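Progress report to the Skeson Fund
Project: Household handling with a multi-fingered hand
Prepared by: Yulan Luo, project lead
Reporting period ending 4th March

1. Status

Work packages 1 and 2 are complete. Work package 3 (simulated handling of kitchen items) is on schedule. Work package 4 (transfer to the physical arm) has started late, as reported in the interim note, and the revised plan is in section 5. The main event of the period was the open day at the Posthorpe building, which the grant agreement lists as a deliverable. Most of this report covers that event.

2. Open day: format

The open day ran in two sessions, morning and afternoon, with a break for resetting the machines. Visitors were taken in small groups through three stations. Station A covered the simulator and the object library. Station B was a live simulated demonstration, projected on the wall, with the arm working on cookware. Station C was a bench talk on the physical hand, with the covers off and the power disconnected.

Crisanto Panganiban ran Station B in both sessions. The object set came from the Mendonça library, which the project licensed in the first year. The Vurkedeo team supplied the display computer and stayed for the afternoon session.

Attendance was higher than planned. The budget line allowed for printed handouts for the morning groups only, and the afternoon groups were given a link to the same material.

3. Open day: demonstration content

The cookware task was chosen over the earlier block-stacking task at the request of the Fund's reviewer, who asked for items a general visitor would recognize. The arm reaches across a bare table, takes hold of a lidded pot from above, lifts it, moves it sideways, and sets it down. Each cycle starts from a randomized pot position within a fixed area.

The controller shown was trained on 3000 simulated episodes. An earlier version, trained on 700 episodes, was kept available for comparison and was run on request. Visitors were told which version was active before each cycle. The difference is easiest to follow in the approach phase, where the earlier version tends to close the fingers before the palm has settled over the lid.

Two limits of the demonstration were stated at the start of each session. First, the lid and body of the pot are treated as one rigid object, so the demonstration says nothing about a lid sliding or coming off. Second, contact friction is set to a single value for all surfaces. Both are simplifications carried over from work package 2.

Failed cycles were left to run to the end and were not restarted early. The most common failure was a grip placed too far to one side, which tilted the pot during the lift. One software fault in the afternoon session required a restart of the display computer and cost the group at Station B most of its slot. That group was invited back after the last session and saw the full program.

4. Feedback from visitors

Written comments were collected on cards. The points raised most often were these:

Visitors asked why the hand takes the pot from the top and does not use the side handles. The answer given was that the top grip was the first one to train reliably. Handle grips are planned but need finer fingertip control - the current model does not resolve contact inside a small loop well.

Several asked about weight. The simulated pot is modeled as empty. A filled pot will be added after the physical tests begin.

Teachers in the morning session asked for a version of the simulator that runs on a school computer. This is outside the scope of the grant. It has been passed to Vurkedeo for comment.

The text at Station A was judged too small to read from the back of the group. It will be enlarged before the next event.

5. Next period

The physical arm will be recalibrated and the top grip tested on it with a single pot. Single-arm trials are to be finished by May. Friction values will be measured per surface and fed back into the simulator. A second, smaller demonstration for the Fund's staff is proposed for the end of the period, with 13 places.

6. Budget

Spending on the open day was within its line. The unspent part of the travel line is requested for carryover to cover the recalibration visit. No other changes are requested.

Attachment 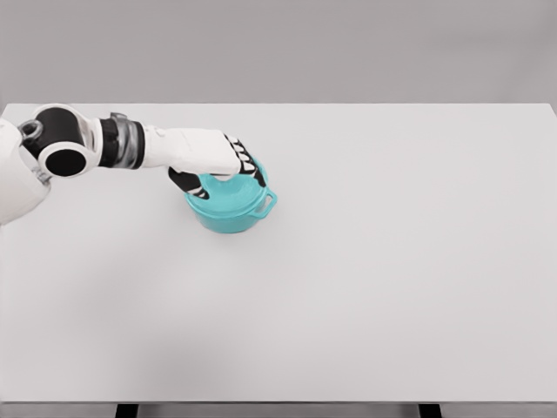
Fig. 1. Station B, cookware task in simulation: the hand gripping the turquoise pot from above.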